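Dicas de bancada: gravar exemplos de arrumação de latas

Quem grava demonstrações para um sistema de aprendizagem perde mais tempo a repor a bancada do que a mover o braço. Ficam as notas que usamos na Resano, revistas por Dario Ruggiero em dezembro.

Use latas fechadas. As vazias tombam com um toque e amolgam nas pinças ao fim de poucas tentativas.

Mude a posição de partida em cada episódio. Deite umas latas, deixe outras de pé, rode-as. Se partirem sempre do mesmo sítio, o modelo decora o sítio.

Misture marcas e cores. O alumínio prateado reflete a luz do teto e convém que apareça muitas vezes no conjunto.

Limpe as lentes das câmaras de pulso com um pano de microfibra de 2 em 2 horas. Uma dedada estraga uma manhã inteira.

Aproxime a pinça devagar e feche-a só depois de parar. Espere 2 segundos antes de levantar.

Se a lata escorregar, não apague logo o episódio. Corrija a pega e continue; guardamos essas gravações numa pasta à parte, com a etiqueta "recuperação".

Anote o operador e a tarefa no fim de cada série. No último lote da Darkico tínhamos cerca de 331 episódios e levámos dois dias a descobrir quais eram de quem.

Fixe a prateleira à mesa com fita de dupla face e marque os cantos a lápis.
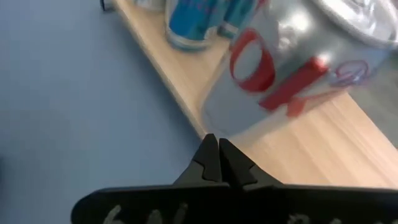
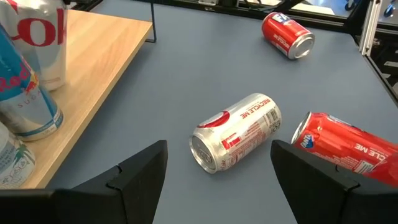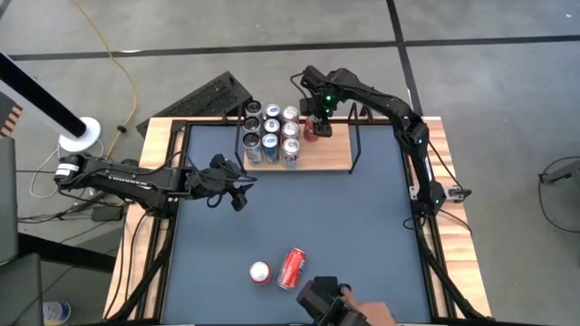

Latas de bebida na bancada e na prateleira de madeira, vistas por câmaras diferentes.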